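Hashemi Puts Off Decision on Robot Arms Until After December

Packaging firm Hashemi has delayed a vote on buying robot arms for its small-parts benches, saying it wants a full price before it commits. A two-arm station from supplier Trisar has been on offer to the company since late summer. The money was penciled into next year's equipment budget and then taken out again.

It's not hard to see why. The quote that first went around the office covered the arms and the grippers. It left out the bench, the guarding, the software license after the first year and any help with setting up a new task. A second version, requested by the purchasing office, ran to 32 pages and still listed training as "to be agreed."

Trisar says its stations can be taught new handling jobs in an afternoon. Hashemi's planners have heard that sort of claim before. Four years ago the company bought a labeling machine from Clurix on a similar promise, and it spent most of its first winter under a sheet while the two sides argued over who should pay for a replacement feeder. The machine runs now, at well under the speed in the brochure.

The task picked for the Trisar evaluation is coins into a slotted box. The supplier calls it a fair stand-in for feeding flat parts into a narrow opening. The planning office is less sure. Hashemi's parts come in bags, often bent, and they arrive mixed.

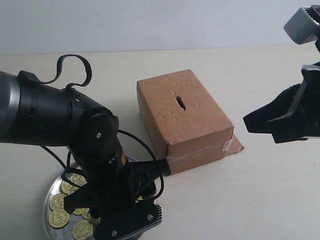

Two black robot arms at the table with a tray of gold coins and a slotted cardboard box.

For the purchase to make sense on paper, the station would need to handle 415 parts an hour across a full shift, according to the planning note sent to department heads. The benches it would replace manage 285 on an ordinary day, and staff there also check for damage and restock their own trays. None of that extra work appears in the supplier's comparison. When the planners added it back in, the payback period went from under two years to nearly four.

There is also the matter of spare parts. Trisar recommends keeping one complete gripper set on the shelf and replacing finger pads on a fixed schedule. The pads are cheap enough. The gripper set isn't, and it comes with a lead time of nine weeks. A station that stops in the busy season with nothing on the shelf would put the work straight back on the benches, assuming the benches are still there.

Leasing has been raised as a way around the upfront cost. Under the terms offered, Hashemi would pay monthly for three years and could hand the equipment back after the first. The return clause only applies if the station has logged at least 1000 hours of use, though, so a machine that performs badly and sits idle would be the hardest one to get rid of. Purchasing has asked for that line to be struck out. Trisar has agreed to "look at the wording."

A rival bid from Gerkero is cheaper and simpler, with one arm instead of two and a fixed list of tasks. It includes on-site repair. It also needs parts delivered in a set position, and that would mean buying a feeder, which the bid doesn't price.

Supporters of the Trisar plan on the shop floor say the benches are short of people every fall and that waiting has a cost too. That's a reasonable point, and the planning note gives it one sentence.

The company now wants a paid trial with its own parts, mixed and bent as they come, run for a full shift with stoppages written down. Both suppliers have been asked to quote for one. Gerkero has replied. Trisar has asked whether the parts could be sorted first.

The budget item will come back to department heads once the trial quotes are in. Until then the line for bench automation stays at zero, and the fall overtime request has been approved as usual.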